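1/ Spent part of January working out what line drying does to our electric bill. The dryer is a vented model, bought used, with no moisture sensor. Thread for anyone weighing the same thing.

2/ The dryer's nameplate doesn't tell you much. A heating element cycles on and off, so the rated draw overstates real use. I put an energy meter on the circuit and read it before and after each load.

3/ Total for the test period was 13 loads. Towels were the worst by a wide margin. Synthetics finished early every time, and the timer kept running anyway.

4/ Spin speed matters more than I expected. Water removed in the washer costs far less than water removed by heat. If your washer has a higher spin setting, try that before buying anything.

5/ Indoor line drying has its own cost. All that water goes into the room air. In winter, with the windows shut, I had condensation on the north wall by evening. Dilani Sarkar pointed out that I should log humidity too – fair, and I have started.

6/ Spacing on the line: one hand width between items, heavy cotton at the ends. Folding a towel over the line leaves a damp band where the two layers touch. Hanging it by one edge fixes that.

7/ Dark cotton gets turned inside out and kept away from the window. Shake each piece hard before hanging, or the creases set. 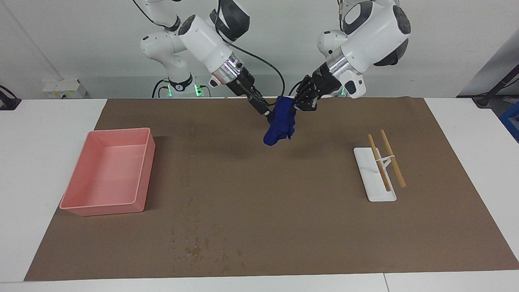
Dark blue cotton or not, anything this crumpled needs a shake first.

8/ Next is the same set of loads at the higher spin speed, same detergent, same meter. I'll post the readings as a plain table when the last load is done.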